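Folding Study: Call for Participants
Posted September 24, 2018

Vurkico is recruiting adults for a paid study of how people fold garments and towels at a work table. The study supports Skellthorpe, a project that is writing a plain-language folding guide for small laundries and linen rooms. Sessions run through March.

What the work involves

Each participant attends four sessions. In a session you stand at a table, take items one at a time and fold them to a stated finished shape. Item types are garments and terry-cloth towels. No method is prescribed in the first session. In the later sessions you receive a written method and follow it as closely as you can. A member of the study staff notes the order of the folds and any point at which you stop or start over.

Table setup

All folding is done on a patterned tablecloth, stretched flat and clamped at its corners and edges. Do not loosen or move the clamps. If the cloth shifts, stop and tell the staff member at the table. The repeating diamonds in the print may be used as a guide for keeping folds straight.

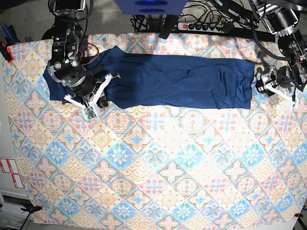

Garments are folded first to a long strip and then reduced to the finished size. The strip stage is where results differ most between people, and the staff member will ask you to pause there before going on. Uneven ends, hanging corners and wrinkles across the middle are recorded but do not count against you. Please do not smooth the item again after you have said "done."

Towels

Towels are presented unfolded or gathered. You lift the towel, find two corners, and lay it down before making the first fold. Terry cloth is thick and holds a crease poorly, so the method sheet for towels has fewer folds than the one for garments. 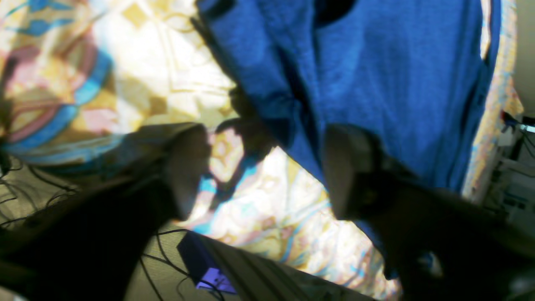 Blue terry-cloth towel over the patterned cloth.

Who can apply

You must be 18 or older and able to stand for the length of a session with short breaks. You need normal or corrected vision and the use of both hands. Experience in a laundry, hotel or clothing store is accepted but not required. We are looking for 26 people in total, with a mix of experienced and inexperienced folders. Left-handed applicants are encouraged to apply.

Persons with a known skin reaction to laundry detergent should not apply. Rings and bracelets must be removed before handling the items.

Payment

Participants receive $500 on completion of all four sessions. Those who withdraw early are paid for the sessions attended. Travel is not reimbursed.

How to apply

Send a short message with your name, the days you are available, your dominant hand and any folding work you have done. Address it to Rasha Tannous, study coordinator, Vurkico. Questions about the method sheets go to Trefor Gwilliam. Applicants will be contacted in the order received until all places are filled.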